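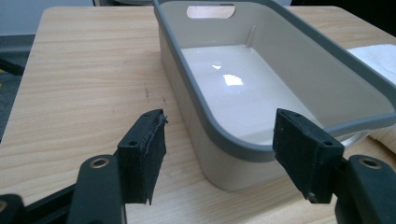
Petition rules for the Merkard County ballot: what changes in February

4 October 2025 | By Svenja Grube

14 shares | 3 comments

The county clerk's office has issued revised rules for nominating petitions and citizen initiatives. They apply to every petition first circulated on or after the opening of the February filing window. Petitions already in circulation stay under the old rules until they are filed or withdrawn.

Signature thresholds. A candidate for a district seat on the county board now needs 186 valid signatures from registered voters in the district. A candidate for an at-large seat needs 200, which may come from anywhere in the county. Signatures for one office can't be carried over to another, even when the candidate is the same person and the forms were signed on the same day.

Circulators. Each page must be carried by one named circulator, who signs the statement at the foot after the last voter has signed. If the circulator's date is earlier than any signature date on the page, the whole page is struck. Under the old rules only the later signatures were struck. Kaj Hafstein, who handled petition intake for our Evmont chapter last cycle, expects this to be the most common cause of rejected pages.

Addresses. Voters must write the street address where they are registered. A post office box is not accepted. Apartment numbers may be left out if the rest of the address matches the voter file. Residents of the Van Acker Road annexation should use the Evmont city name – the clerk's file was updated over the summer, and the old township name will be read as a mismatch.

Review and cure. The clerk has 30 days from filing to issue a finding. If a petition falls short, the candidate has six days from the date printed on the notice to submit more signatures. The count starts on that printed date, whether or not the notice has arrived. Supplemental pages must be on the new form, marked S in the upper right corner, and can be filed only once.

Challenges. Any registered voter in the district may challenge a signature in writing. The challenge must give the page and line number and the ground for the objection. General objections to a circulator or a campaign will be returned without review. Darius Avram has asked the clerk in writing whether a challenge stops the cure period from running. We have no answer yet, and chapters should plan as if it does not.

Forms. The old four-column form will not be accepted for new petitions. The new one has a separate column for printed names and must be printed single-sided on letter paper. Recycle blank copies of the old form unless your petition is already in circulation.

Chapter contacts for petition questions are Mervin Simard (north districts) and Relu Voicu (south districts and at-large seats).

3 comments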